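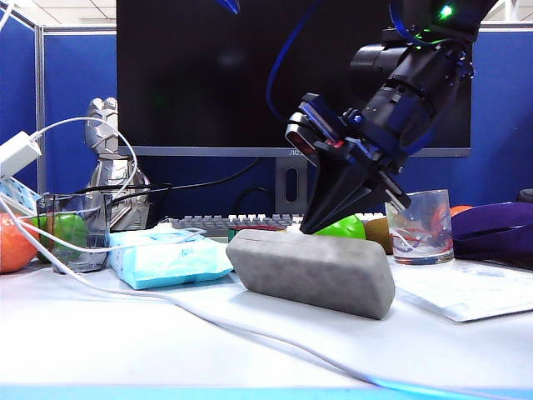 Skastari Piano Trio Sessions: data card

Contents
471 takes of jazz piano trio music, transferred from reel tape and split by tune. Each take has one WAV file and one JSON record with title, key, tempo, meter and solo order. Total size is 89 GB.

Sources
The tapes come from the Lecomte label, which recorded the trio for radio and for two short film scores. Film cues are marked cue=true and often end without a cadence. Do not use them for form analysis.

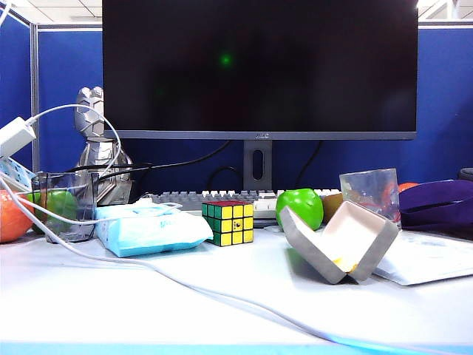 AOC monitor and keyboard at the desk.

Annotation
Chord symbols were entered by Odette Marty and checked by Loïc Jacquet. Where they disagreed, both readings are kept in the fields chords_a and chords_b. Rubato intros have no beat grid. Left-hand voicings are not transcribed.

Splits
The split is by session, so alternate takes of one tune stay on the same side. See splits/v2.csv. Version 1 leaked alternates into the test set and should not be used.

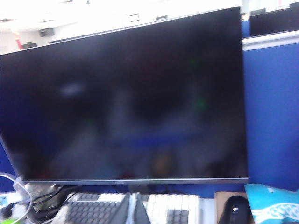
Monitor with the screen off.

Known problems
Bass is weak below 700 Hz on the Kumano reels; no correction was applied.
Tempo values on ballads may be doubled.
Brushes are tagged as "drums", with no separate class.

License
Research use only. Audio may not be reissued. Tune titles follow the tape boxes, including spelling errors.

Loading
Run velteck-load --set skastari --split train. Missing records raise an error by default; pass --skip-missing to continue.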